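November, week three of the move

Up at half past five because the magpies were at it again. Made tea and went through the box list at the kitchen bench. We're down to 22 boxes at the Sarnden office, from 200 when we started, and most of what's left is Tirta's paper files, which he says he'll sort himself. He said that last week too.

Drove over with Suryani. She wanted to stop at Plarncombe for the hardware shop, so we did, and I bought picture hooks and a roll of the good tape. The cheap stuff lets go overnight. Road was fine apart from the bit by the creek, still down to one lane.

Spent the morning on the kitchen cupboards. Found 13 mugs with no handles in the back of one of them. Ilham wanted to keep them for seedlings and I said he could if he took them home today. He didn't, they're still on the sink. Lunch was leftover fried rice, eaten standing up.

The new phone line is a worry. Hafþórsson were meant to ring before noon with a time for the installer and didn't. I rang at two and got a man who couldn't find us under either address. Wulan is going to try them tomorrow – she has more patience than me.
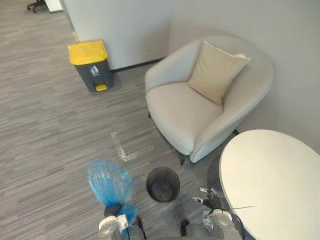
The lounge corner, with the grey striped carpet and the round white table.

We talked about the carpet over afternoon tea. Sekar thinks the stripes make the place look bigger. I don't mind it but I'd have gone for something plain, and darker. The colour shows every crumb, or it will once we've all been in for a month. Anyway it's paid for.

Suryani has worked out the seating plan and put herself by the window. Fair enough, she did the plan. I'm next to the printer. I've asked for a swap with Ilham, who wears headphones all day and wouldn't hear it.

Home by six. Hokus had been sick on the hall mat, so that went in the wash, and I rang the vet to ask about changing his biscuits. They said to try smaller meals first. He ate half his tea and went to sleep on my good jumper.

Still to do: keys back to the agent, redirect the mail, find out who has the drill. Rang Mum at eight. Her knee is better and she's been out to the letterbox and back without the stick. Bed early.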